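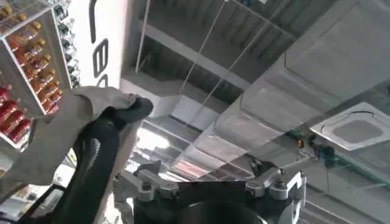
Misaki Ebihara writes that her ankles stopped hurting after one month of rehearsals on this floor, and that she would only wish for a slightly darker grey. We thank her for the comment and have passed it to the workshop.

Povham Sprung Dance Floor

Portable floor for dance companies, schools and small theatres. The panels lock by hand and no tools are needed. It is suitable for ballet, contemporary and folk dance. For tap and flamenco please choose the Trendau top layer, which must be ordered separately.

Each panel weighs 3 kg less than in our old Morelli series, so two persons can carry it up a normal staircase. The full stage set holds up to 189 panels. Smaller sets are possible – please write us the width and depth of your stage, and also the position of the doors.

Care: sweep before each class. Wash with a damp mop and a mild soap. Do not use wax or rosin. Store the panels flat and in a dry room.

Delivery from our store in Gruvstead. Orders which arrive before February are sent at the old price.

Order number: 1252
Spare edge strips: 1941
Questions about hire for festivals: Ermanno Ferri, mornings only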